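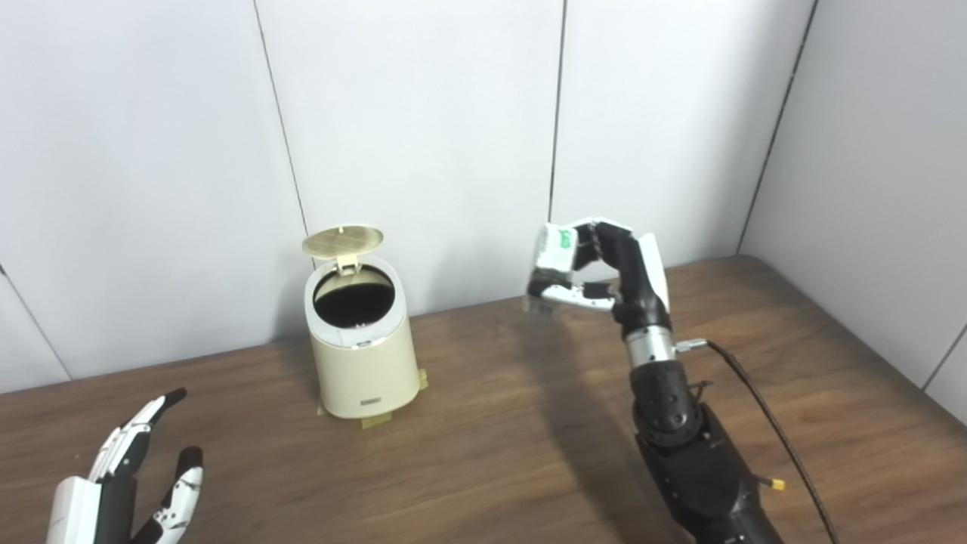

Anyone who has watched a simple two-finger gripper fumble a small carton will wonder why it took so long to try fingers, wrote Elaheh Najafi, one of the first readers to answer when Beltside put out word of its hand trials in July. Plenty of others wrote in too, and the team has been cheerfully working through the letters ever since, in between rounds at the bench.

The trials themselves are simple enough to explain over coffee. A two-armed robot with jointed hands is asked to pick up a small, light item, carry it through the air and let it go over a little trash bin with its lid standing open. Two controllers are being compared on that one job, the Pallura and the older Khan, and each gets 56 tries with the same hands and the same bin (tape on the tabletop and all!). After that come four days with plain grippers, so that there is something fair to measure the fingers against.

Eusebio Marín, who runs the bench at Beltside's Vullby workshop, is fond of both controllers and won't be hurried into naming a favorite. The Pallura has finished 37 of its tries so far, and he likes how gently it closes the thumb, though he wishes it would make up its mind a bit sooner before letting go. The Khan starts its turn once the Pallura is through, and the full results will be posted at the end of August 2018.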